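Notebook - branch screens and queue kiosk, October

Back from the Grisham branch. Writing this up before I forget which of the numbers I believe.

Background for Florence, who missed the call: the bank wants to know whether to put the full display package (entry tower, teller-line screens, rate board, touch table) into the next lot of branches. Vusa supplies the screens and the content, Sadard did the queue kiosk. Vusa's deck says customers "engage" with the touch table. I asked what counts as engaging. A touch counts. Any touch, including a sleeve, a toddler, or the cleaner's cloth at closing time. I asked for the raw log and got it after the second email.

What the log says for the trial period at Grisham:

308 touch sessions on the table.
59 of those lasted long enough to get past the welcome page.
7 reached the "book a meeting" form.
2 bookings completed.

I can't tell from the log whether the two bookings were customers or branch staff showing someone how it works. The form takes a name and a phone number, and both are stripped out before the log reaches us, fair enough. The branch manager thought at least one was real. I wrote down "thought".

Also no baseline. The branch took meeting bookings at the front desk before the table came in and kept no count of them, so even if both are real we have nothing to hold them against. Li branch does keep a paper book at the desk. Asked for a copy of the pages.

Entry tower. Bright, looks good from the parking lot, I'll give them that. The mortgage clip runs with a voice track nobody inside can hear over the door heater, and the captions are set in thin gray type on pale blue. Stood by the door at lunch and watched people walk in. Most were looking at their phones or at the line. I'm not going to put a percentage on it from one lunch hour, and I'd like Vusa to stop doing so from one afternoon.

Rate board. The only piece I'd defend today. The old board was plastic letters and the branch was forever behind on it. The new one pulls from the same feed as the website. Checked it against the site three times during the visit, matched each time. Pulled the network cable to see what it does: keeps showing the last rates with no sign that they're stale. That needs fixing before anything else goes out. An old savings rate on a lit screen is a complaint waiting to be filed. Suggested a time stamp in the corner, and a plain "ask at the counter" page if the feed has been down past a set limit. Vusa said it would "disrupt the visual story". Noted.

Queue kiosk. Ticket printer jammed once while I was there, cleared by opening the lid and shutting it again. Sadard's call order still puts business customers ahead whenever two tickets come in close together, whatever the setting says. I turned the setting off, rebooted, printed a pair of tickets, and business got called first. Repeated it with the order swapped, same thing. So either the setting isn't being saved or it isn't wired to anything. Sent them both sets of tickets as a scan. The reply was that it works on their bench. Asked which version is on their bench. Waiting.

Teller-line screens. Glare from the west windows from mid-afternoon on. The blinds fix it and also make the branch look closed from the street, so the staff leave them up. Moving the mounts would help but the conduit is already in the wall. Did anyone visit at that time of day before the drawings were signed? I can't find a note saying so.
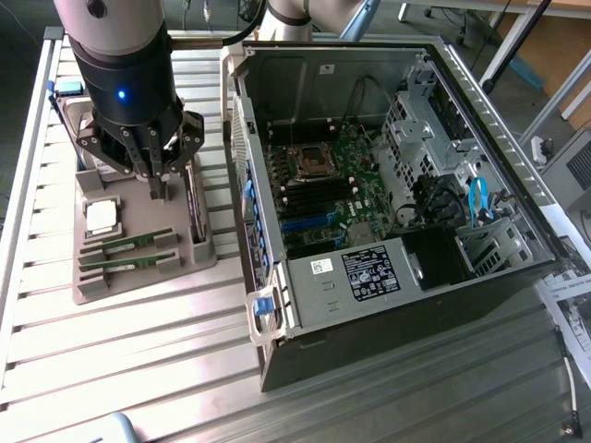
Ximeng Shen thinks I'm being too hard on the touch table, and wrote in the margin of my draft that two bookings could pay for the thing if either one turned into a mortgage, and that a quiet corner with something to poke at keeps people from walking out when the line is long.

Fine, could be. But "could pay for itself" is how the last set of brochure stands got approved. And if the value is keeping people in the line, then count walkouts. The kiosk already knows which tickets were called and never answered. Compare the weeks with the table switched on against weeks with it off, same branch, same staffing. I'd change my mind on that. I wouldn't on another slide with a smiling couple on it.

Ximeng also asked about content updates, which I'd skipped. The branch can't change anything on its own. Every edit goes to Vusa as a request, and the contract I was shown has no turnaround time in it. The holiday hours on the tower were wrong during my visit. The manager had taped a sheet of paper to the door with the right ones. It was the most read sign in the building.

To do:
- Stale-rate behavior in writing from Vusa, with a date for the fix
- Sadard version number, then retest call order at Grisham
- Desk booking pages from Li
- Unanswered-ticket report, table on and table off
- Caption contrast on the mortgage clip (Florence, can you look at the type sizes?)
- Turnaround clause for content edits

My recommendation for now is rate board yes once the stale page is sorted, kiosk on hold, tower and table wait for the walkout numbers. Florence wants the table listed as "no". I've left it at wait until the Li pages come in.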